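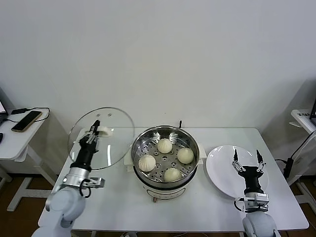 I've been steaming baozi at home since last winter, and I think I finally have a routine I can repeat without looking anything up. I'm writing it down mostly so I can find it again in August, when I won't have made any for months.

The dough is the one Suqin Zou gave me. Flour, warm water, yeast, a spoon of sugar, a little oil. I used to add baking powder and stopped. Her version gets two rises, one before shaping and a shorter one after. I skipped the second rise for a long time and my buns were dense, more like dumplings with thick walls. Now I let the shaped buns sit under a towel until they feel light when I pick them up. In a cold kitchen that can take up to 2 hours if the dough was sluggish to begin with.

Pleating is still my weak point. I roll each circle thinner at the edge than in the middle, put the filling in, and go around with my thumb and finger, then twist the top shut. If the filling is wet it gets on the edge and the pleats won't stick. Pork with scallion and cabbage needs the cabbage salted and squeezed first. Mushroom has to be cooked down and cooled.

I make them on the large side, so four is the right number for one steamer tray. I tried six once and they grew into each other and tore when I pulled them apart. Four with space between them come out round. I cut small squares of parchment when the dough is soft, but a light wipe of oil on the metal works too, and the holes stay open for the steam.

An electric steamer pot is easier for this than a bamboo basket over a wok. I had the bamboo one first and it was fine, but I scorched the bottom rim twice by letting the water run low. With the electric pot I fill it, put the tray in, set the lid on and leave it alone. Medium-sized buns take me 15 minutes after the water boils. Then I turn it off and wait a few more before opening. Opening right away made mine wrinkle.

When the lid comes off, tilt it away from the buns. There's a lot of water on the inside of the glass and it will run straight onto the tops if you lift it flat. Wet spots turn gummy. Have the plate next to the pot before you open it, on whichever side you use to pick things up. I used to go looking for a plate with the lid in my hand and drip all over the counter.

Leftovers freeze well after steaming. I cool them on a rack, freeze them apart, then bag them. They go back in the steamer from frozen. The microwave works with a damp paper towel over the bun, but the bottom gets tough if you don't eat it fast.

Next batch is red bean, which Graciela Sepúlveda has been asking for. I haven't decided if I'll make the paste or buy it.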